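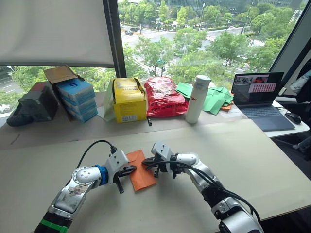
Hivetti Paper Pack Review: Pretty Colors, Slightly Slippery

I bought the Hivetti 300-sheet pack in March for cards and gift tags, and I'm down to the last bit of it now, so I guess I'm qualified! Orange is my favorite by a mile. Even a small rectangle of it really pops on a pale beige table — I never lose a piece, and that's saying something with my window shelf piled up with boxes and bags.

It folds nicely and takes pen well (gel ink needs a minute). My one gripe is that small pieces lie so flat they're a pain to pick up, especially if you keep your nails short like me. I slide them to the table edge and grab them there.

The Zokham pack I had before was cheaper, but the yellow faded on me. I'd buy Hivetti again — probably the 200-sheet size, and please, more orange!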